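Frequently Asked Questions

Wakivlow Barn and Stasmont Cottage

How do I book?
Use the enquiry form or ring the office. We hold your dates for two days while you decide. After that they go back on the calendar.

How much is the deposit?
We ask for £200 when you book. The balance is due eight weeks before you arrive. If you book later than that, the full amount is payable straight away.

Is there a damage bond?
Yes, for the Barn only. It is £500, taken with the balance and returned within a week of your departure, less the cost of any breakages. Wine glasses and the odd plate are not charged for.

What time can we arrive and leave?
Arrival is from 4pm and departure is by 10am. Please don't turn up early without asking, as the cleaners will still be in. If you are going to be later than 9pm, tell us and we will send you the code for the key safe.

Can we bring a dog?
Dogs are welcome at the Cottage, up to two. Sorry, no dogs at the Barn. The fields on both sides of the lane have sheep in them from April, so leads are needed as soon as you leave the garden.

Is linen included?
Beds are made up for you and there is a bath towel and hand towel each. Bring your own towels for the beach. Cot linen is not supplied.

What is in the kitchen?
Both kitchens have an oven, hob, microwave, dishwasher and fridge freezer. You will also find salt, pepper, washing-up liquid and enough dishwasher tablets to start you off. The Barn has a second fridge in the utility room.

Is there wifi and a phone signal?
There is wifi at both properties. It is good enough for films but slows down on wet evenings. Phone signal is poor indoors and better at the top of the drive.

Where is the nearest shop?
Tateck Stores is about 2 miles away and opens every day, though only until lunchtime on Sundays. Supermarkets will deliver to us, but give the driver the house name because the postcode covers the whole lane.

Can we have a fire?
The Cottage has a woodburner and the first basket of logs is free. Further nets are in the porch with an honesty box. No fire pits or sky lanterns, please.
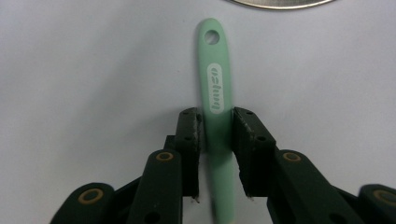
Pale green handle with a hanging hole
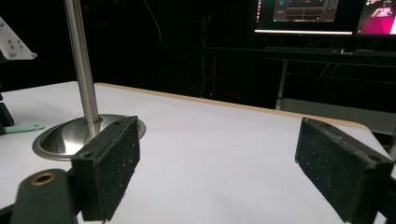 What happens if we have to cancel?
Tell us in writing as soon as you can. The deposit is not refundable. If you have paid the balance and we re-let the dates, we will return whatever we recover. We recommend taking out holiday insurance when you book.

Where can we park?
There is room for four cars at the Barn and two at the Cottage. Please keep the gateway to Sin Farm clear at all times, including while you are unloading.

Page updated August 4, 2026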